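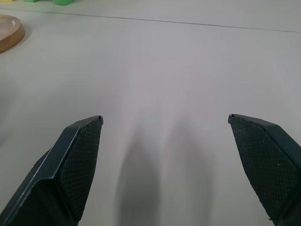 Dairy Goat Owners Board > Herd Management > Dry-off dates for late kidders

Posted by kabera_tusturik, Tuesday, 7:40 a.m.

Good morning to the members. We milk 24 does at Tusturik, mostly Saanens with a few Nubian crosses. Eight of them kidded in May, well after the rest, and are still giving well. I would like the opinion of members on whether these eight should be dried off on the same date as the main group or be given a later date of their own. They have been bred again and the pregnancies are confirmed. Our present rule is 60 days dry before kidding, applied to every doe.

Kedir Abera
Tusturik

Reply by northpasture

Please keep the 60 days and count back from each doe's own due date. A single date for the whole herd is convenient for the milker and of no benefit to the doe. What is your current feed in the parlor?

Reply by kabera_tusturik

A 16 percent pellet, with grass hay free choice and a small amount of alfalfa in the morning. The pellet is withdrawn one week before dry-off.

Reply by Yeshi Habte (Moderator)

Members are reminded to state breed, stage of pregnancy and present yield when asking about dry-off. Mr. Abera has supplied the first two. Yield would be helpful.

On the question itself, I must differ in part with northpasture. We ran separate dates at Urio for three seasons and returned to two fixed groups. With individual dates there was always a doe in the wrong pen, and on one occasion a treated doe was milked into the tank. The whole tank had to be discarded. Two groups, set three weeks apart, have served us better.

Reply by northpasture

With respect to the moderator, that is a problem of leg bands. Treated does here wear a red band on both hind legs and are penned apart the same hour.

Reply by ridgeline_caprine

We also use bands and have still had one missed. I support two groups. I would further ask whether dry treatment is being given to every doe or only to those with a high cell count. Our veterinarian prefers the second.

Reply by kabera_tusturik

Thank you all. Yield on the late does was between 5 and 6 pounds at the last test, except for no. 414, who is at 8 and does not appear willing to slow down. Treatment is by cell count only, on our veterinarian's advice.

Reply by northpasture

I would begin on 414 early. Once-a-day milking and no alfalfa.

Reply by Yeshi Habte (Moderator)

I agree on the alfalfa. On once-a-day milking, opinions vary, and the earlier thread from Tridik should be read first. Please check her udder daily after the last milking and call your veterinarian if one side is hard or hot.

Reply by kabera_tusturik

We will proceed with two groups and move 414 to the first. I will report the results after kidding.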